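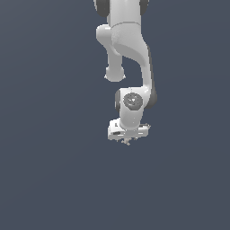
Hello Evanthia, hello all,

On 14:20 Evanthia Sarantis wrote:
> In the Gulutik cell the fingers look broken into small pieces when
> I zoom out. Is the mesh of the hand damaged? Also, where do I put
> the test part before the first grasp?

I don't think the mesh is damaged. Please open the hand file in Berkura and look at line 1485, the visual scale of the fingers. If it is correct, raise the render size and compare again — I had 200 samples in my own setup and the edges were still rough.

For the test part, set its start pose under the hand with the fingers open, and leave a gap. Check this before you start the controller.
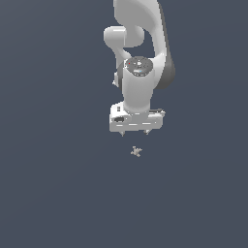 Start pose check: fingers open, small beige part below the hand.

The floor plane stays off until the joint limits are checked. I still have to correct joint 19 in the Hamwood list, it has a wrong name.

Best regards,
Tõnu Vasiliauskas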